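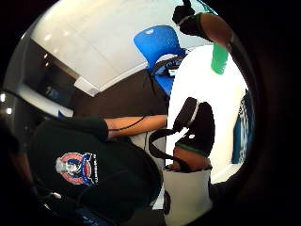 Right, I promised a few of you a proper thread on the Flivley hand kit and I've had a cup of tea, so off we go. It's the wearable one from Skano, for recording your own hands doing jobs so a robot can learn them later. I've had it since October. Long thread, mute me now if you need to.

---

Price first, as that's what everyone asks me. £1125 for the kit, then £99 a month if you want their software to do the sorting and cleaning up for you. You can skip the monthly bit and handle the raw files yourself. I lasted a weekend doing that and then got my card out.

---

What I wanted it for: ordinary table jobs. Pick up the bottle, put it by the box, fold the cloth, move the cup. Boring stuff! But boring stuff is exactly what our arm is rubbish at, and I was sick of steering it through every single move with a joystick like a claw machine at the seaside.

---

Comfort. Better than I feared. The bit on the back of the hand weighs 75 grams and for the first ten minutes you really don't notice it. After an hour you do. It isn't painful, you just start wanting to scratch your nose with the other hand and then remember the other hand is busy too.

---

Putting it on by yourself is a faff though. First hand, fine. Second hand, you're doing up a strap with a gloved thumb and some swearing. Wing-sze Tse has got it down to one go by pulling the second strap tight against the table edge, and I've nicked her method completely.

---

The cube! Everyone asks about the cube. It's covered in those blocky black and white patterns and the camera by the table uses it to work out where your hand is and which way it's tilted. So long as it can see a face or two you're golden. Turn your wrist right over and it loses you for a moment.

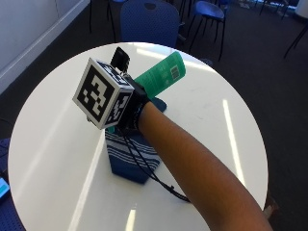 Anyway, when it does lose you the software guesses the gap, and it guesses pretty well on slow moves. Fast ones, less so. I had a lovely clean pick-up ruined by my hand apparently teleporting sideways halfway through. Slow down and it's fine, but then you're teaching your robot to be slow, so pick your poison.

---

Cables. I have Opinions. They're thin and bendy, good, but there's more slack than I'd like and a loop hanging off your hand will find the thing you least want knocked over. Tsz-kin Yau clips his back along the forearm and swears by it. I keep forgetting and then blame Skano.

A couple of extra clips in the box would sort this, if anyone from Skano is reading — I'd even pay for them.

---

Setup takes me twenty minutes now. The first time took an entire morning, mostly down to the manual, which has a section called "Before You Begin" that comes after you've begun. Do the calibration with the blinds how you'll have them for the session. I changed the light afterwards and had to start again. Twice, because I don't learn.

---

On that: shiny tables. Glare is a pain. If a bright patch lands behind the cube the tracking gets twitchy. The support person told me to put a matt cloth down, and yes, that'd work, but I want the robot to cope with a normal table in a normal room, so I mostly shuffle my chair round until it behaves. Very scientific.

---

Software side. The good: it chops a long recording into separate goes by itself, and it's right far more often than I expected. You can bin a bad take with one key. You can add a note to a take (mine mostly say "sneezed").

The less good: the search is dreadful. I named a batch "bottle upright" and it can only find it if I type "upright bottle". What!

---

Also it uploads when it feels like it. There's a setting to hold everything until the evening and it does obey that, but it's buried three menus down and it switched itself off after the last update. Check yours if you're on a slow connection. I found out in the middle of a video call.

---

How does it compare with the Prudari? I had a borrowed Prudari set for a fortnight, so take this with a pinch of salt. Nicer gloves, softer, easier on. But you have to stay inside a much smaller patch of table and mine wouldn't go near anything round without sulking. For folding and reaching about, I'd take the Flivley. If you only do fiddly work right in front of you, try the Prudari first.

---

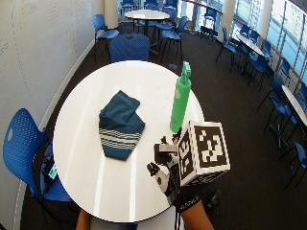 Bottle and cloth out, cube on, ready for another go.

---

Cloth is the job I'm most pleased with, by the way. Folding was a complete mess when we steered the arm by hand, all pinching and missing. Now I just fold a cloth like a person, over and over, and send the lot off. The arm still makes a right pig's ear of the corners, but they're recognisably corners.

---

Someone asked in my messages how much recording you need before it's any use. Depends on the job, sorry, I know that's an annoying answer. Skano's own guide says 3000 takes for a two-handed task and I laughed out loud when I read it. We've had something worth watching from a lot fewer on the simple stuff. Two-handed, I believe them now.

---

Support: email only, replies same day on weekdays, and they've been kind about my daft questions. They replaced a strap without making me send the old one back. Nothing on a Sunday, so don't do what I did and plan your big session for one with a buckle that's already going.

---

Would I buy it again? Yes, grumbling. If you're only curious, wait and borrow one, it's a lot of money to end up in a drawer. If you've got an arm sitting there and a list of small jobs you wish it could do, go for it, and budget for the monthly fee from the start.

---

Oh, and small hands! Two people asked. The smaller glove is a proper smaller glove and fits Wing-sze well, but you have to pick it when you order, as the box only comes with one size. I'll try and answer the rest of the questions tomorrow, my tea's gone cold.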